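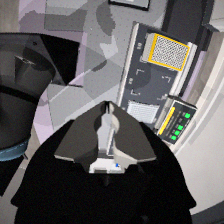 Long day in May and my head is full of prices. Kiprono sent over the Werkport quote for the arm and gripper at last, and it came in about 600 over what I'd pencilled in - not awful, but that's our spare fingers gone. Gion wants to lease for 30 months. I'd sooner buy it outright and be done!

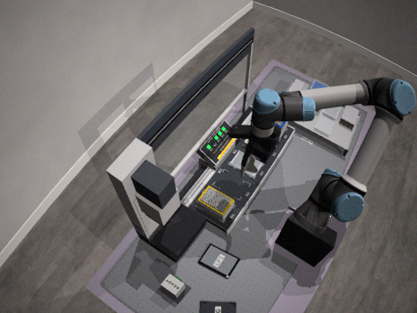 Notburga asked how many tip racks we'd get through and I said 300 a year, mostly to sound sure of myself. Must check that before she puts it in the plan. Still no word from Skemura on delivery (Arif reckons 6 weeks, he always says that) and I haven't even measured the bench yet. Tape measure in bag for the morning, then ring Sotiris.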